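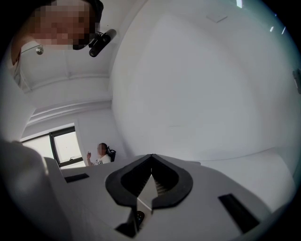
Right, thread on what's changed at our place now the robots are coming in. 18/09/2026, writing this down so I can laugh at it in October.

I've been at Mostow nine years, mostly testing and repacking returned kit for Tonora. Set-top boxes, remotes, cables, chargers, the lot.

Now part of my week is teaching. You hold a gripper, you pick the thing up, you put it down, you do it again. 400 goes was the target for my first week and my wrist knew all about it!

Remotes are harder than you'd think. Smooth, long, rounded at both ends, buttons all over the front. My hands do it without asking me. Explaining it to a machine one grab at a time is a different job altogether.
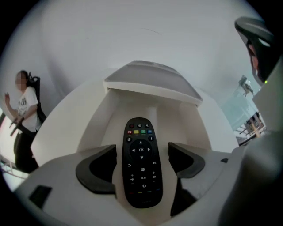 Auer replied asking whether the returns bench loses people once the arms can do the remotes, and said their depot went from two shifts to one.

Fair question. We were told no job cuts before the Undico contract is up. After that, no promises, and I'd like it in writing.

What I can say is the pay went up 40 quid a week for those of us doing the teaching. The ones still on the bench got nothing and that's caused some frosty tea breaks (I'd be cross too).

The bit I miss is the chatting. On the bench you can natter all day. With the gripper I'm concentrating, so whole mornings go by and I've not heard how anyone's weekend was.

Next lot is chargers. 195 of them, all with the cables still on. Pray for me.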